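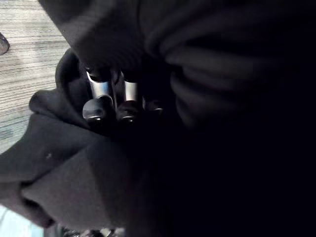 Laundry Room Walk-Through, Purneck House
Checked 6/20/21, comments are mine as usual!

Hi all, me again with the clipboard. Same list as March, so scroll past whatever you don't care about (I know most of you only want to hear about the dryer).

1. Pockets and folds checked before loading - NEEDS WORK
Please, please shake things out. Sweatshirts, tote bags, blankets, all of it. Dark gray stuff is the worst, small things slide down into a fold and you'd never spot them unless you stick your hand in. Anything hard or metal comes out before the wash, and if you're not sure what it is, put it on the shelf and ask in the group.

2. Lint screens - OK
Both clean when I looked, hooray. I still want them emptied after every load, even the little ones.

3. Dryer vent hose - FIXED
The clamp had worked loose again, so I tightened it and pushed the machine back a bit more gently than whoever did it last time (it was me). There's a gap of 3 inches behind it now. Leave it there, please.

4. Washer hoses - OK, keep watching
No drips. The cold one on the Skeltier has a stiff spot near the tap that I don't love. Putting it down for replacement next round.

5. Lost and found shelf - OK
Tidied. Batteries, lighters and spray cans do not go on this shelf, or anywhere near the dryers. They go in the tin by the door, the one with the lid. Everything else stays for 30 days and then it's off to the Jodau thrift store.

6. Floor - NEEDS WORK
Soap puddle by the sink, I mopped it. The Poon detergent jug leaks from the cap if you lay it on its side, so stand it up!

7. Fire extinguisher - OK
Needle in the green, pin in, tag readable. Somebody had hung a coat hanger on it. Gone now.

8. Overhead light - NOT DONE
One tube flickers. I need the tall ladder and it's out on loan, so this carries over to the next check.

Still open: items 1, 6 and 8, plus that hose. I'll be back down with a new tube once I get the ladder.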